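Emen issues maintenance procedure for two-arm bagging cell

Orkurstead, 10/12/2021. Emen has published a revised set-up and maintenance procedure for its two-arm bagging cell, covering gripper alignment, cable routing and checks on the wiring below the work surface.

Bag handling at the cell, with imitation fruit.
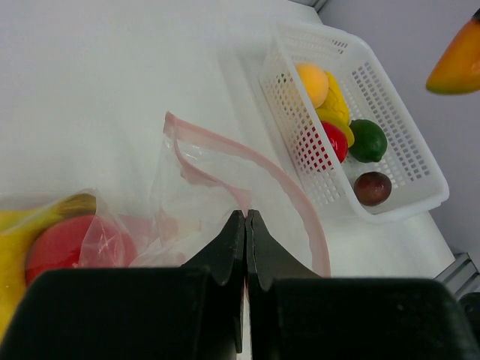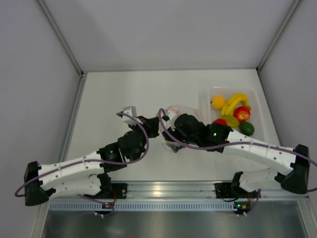 The procedure contains 43 checks. Fingertips are closed and inspected for an even seam before each shift, and worn tips are replaced in pairs. Wrist cables must keep enough slack for full rotation without rubbing on the forearm.

"Most stoppages we logged were traced to a cable pulled tight at the wrist," said Frøydis Brekke, service engineer at Emen. "Rerouting takes 11 minutes and needs no recalibration."

Connectors at the arm bases are to be reseated with the power off. Base plate fasteners are checked monthly.

Zeyu Yan will run training for operators in Novdale in January. The procedure is available to existing customers on request from Emen's service desk.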